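Werkdale startup Gamell has had quite a year, and the good news keeps coming! The young company, whose ordering app helps small bakeries and the mills that supply them keep track of every last sack of flour, now counts 169 bakeries as customers, and it has just been picked for the Beten accelerator, along with 18 other young firms.

The program begins in November and runs for 3 months, with a little seed money from Okafor to help things along.

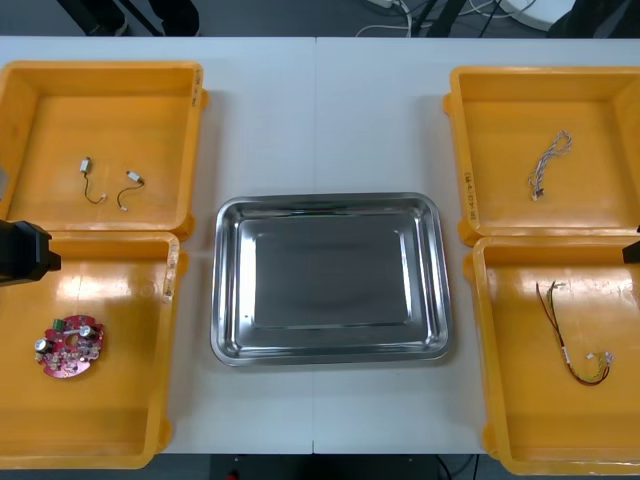 Gamell plans to hire three more people before then, all of them here in town.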